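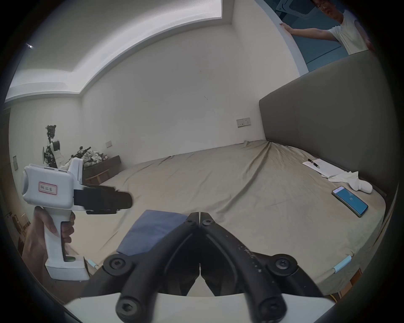

Is the Zelen hand gripper kit worth 399 for someone who just wants to record folding jobs at home? I've been going back and forth on it for weeks, and my husband is being very patient! My jaws are the curved black ones, on loan until August, and they pick up scuffs and little white specks along the side. Does that hurt the grip on thin cloth?
Melati Sutanto

Hello Melati! Scuffs are fine, mine look far worse and still pinch a pillowcase nicely. Do check the hex screws on the pivot plates now and then (I do it over coffee). I'd buy it again, though I'd wait for the 100 off they sometimes run.
Hanneke Leemans

Get the Storkarell, it's 510 but the trigger is nicer.
Orestis Psarras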